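# Grüne Stoffreste — was macht ihr daraus?

**Grastov27**

Hallo zusammen! Vom Vorhangnähen habe ich einen ganzen Beutel hellgrüne Reste, kaum einer größer als eine Hand. Wegwerfen will ich die auf keinen Fall. Habt ihr Ideen?

**Lilibeth Dumlao**

Oh, Reste sind das Schönste am Nähen! Ich mache daraus Lavendelsäckchen: 2 Quadrate rechts auf rechts, 3 Seiten zunähen, wenden, füllen, fertig. Ganz kleine Fitzel kommen als Füllung in Nadelkissen — die werden herrlich fest. Im September habe ich so den halben Korb leer bekommen!
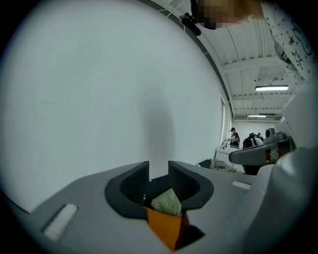

Vorher unbedingt bügeln, auch die winzigen Stücke, sonst verzieht sich beim Zuschneiden alles. Und nach Farben sortieren, dann greift man viel öfter hinein. Viel Spaß!

**narnum**

Putzlappen. Geht bei Baumwolle immer.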